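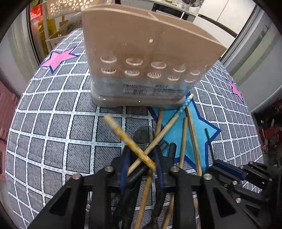
Table Caddy FAQ
Last updated December 1, 2020

I get the same handful of emails every time I post anything about the beige holder, so I finally put the answers on one page. If yours isn't covered, use the contact form and I'll add it when I get a minute!

Where did you get it?
Flidico, the branch out by the Bukley outlet stores. I paid four dollars for it on the clearance shelf back in March. I've looked on their website since then and can't find it (sorry!), but any upright plastic holder with holes in it will do the same job.

Is it for cutlery or for pens?
Whatever you like! I go back and forth on this constantly. It works for spoons and chopsticks when we eat at the long table, and it works for craft stuff on painting afternoons. I do wash it with hot soapy water before it goes from one to the other, and brushes that have been in paint never stand in it at the same time as anything we eat with. That's my one firm rule.

Why do you like the holes so much?
Drips. I used to keep everything in a big glass jar, and there was always a little puddle of gray water in the bottom that I only found when it started to smell. With holes the air gets in and the handles dry out. Wooden ones especially, because they go fuzzy and sad if they stand in water overnight.

Do you really need to peel the wrapping and the label off?
Before you wash it, yes, or water gets trapped behind the wrapping and you're back to the puddle problem. For sticky leftovers I rub in a bit of cooking oil, leave it for 24 hours and wipe it off with dish soap. A hair dryer is faster but I'm always scared of warping the plastic.

How do you sort everything when it's all in a heap?
I tip the whole lot out on the tablecloth first, even if half of it was already in the right place. Spoons go in bowl end up, handles down, and chopsticks get matched into pairs before they go anywhere near the holder. If I skip the matching I end up with one long one and one short one at dinner, every single time.

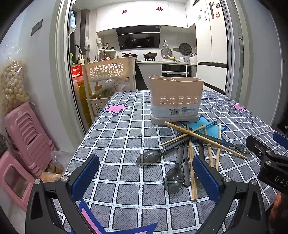
One reader wrote to say she does it the other way around, chopsticks first, so they stand straight against the back and the spoons fill in whatever space is left. I tried it for a week and she's right that it looks neater, though I still reach for the spoons first out of habit.

Does it tip over?
Only if I load all the long handles on one side. Spread them out a bit and it's fine. My old Rind one was much worse, it went over if you looked at it funny.

Can the plastic spoons go in the dishwasher?
Check the bottom of yours. I do mine by hand at 40 degrees (Celsius, my sink thermometer is from Ilel and that's all it speaks) because the clear ones I had before went cloudy.

How do you wash paper stars off a tablecloth?
You don't, please pick them off first! I put them out for parties and keep them in an envelope in the napkin drawer afterward. The 2 that got wet last year left a pink patch that took three washes to shift.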